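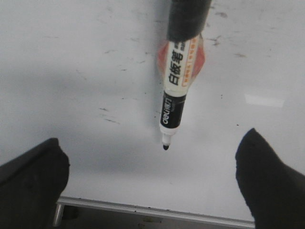

Arm drops out on protective stop partway through a writing job, need ideas please

Hi all, I look after a little writing cell and it has me stumped, so apologies in advance for the long post. The arm picks up a pen, goes to the whiteboard, and then at some point on the way down it trips a protective stop and the whole program has to be restarted. We use the deli markers with the black felt tip, and I've set the approach so the tip hovers just above the board before the last slow move. Approach speed is 300 mm/s, dropping to 2 for the touch. The log only says force limit exceeded.

I've swapped the cable, re-taught the board plane and gone back to last August's backup, and it still faults once or twice a shift.

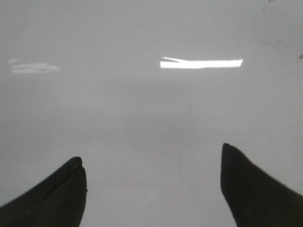
The other odd thing is that it will sometimes fault on a dry run with no pen loaded, so I don't think I can blame the pens. Any thoughts would be very welcome!

Posted by Trostorar, 22/11/2021

Lundine
Oh, I feel for you, we had months of this. Check the payload setting first. If the program still carries the gripper weight from an older tool, the arm reads the difference as a push from outside. Ours was out by 145 grams, and it only tripped when the wrist slowed down hard - very much like yours. Weigh the gripper with its cable and bracket, type that in, and zero the force sensor well away from the board. Please don't just raise the force limit, it's there for people's fingers.

Jiang
same fault here, turned it off overnight and it came good for a bit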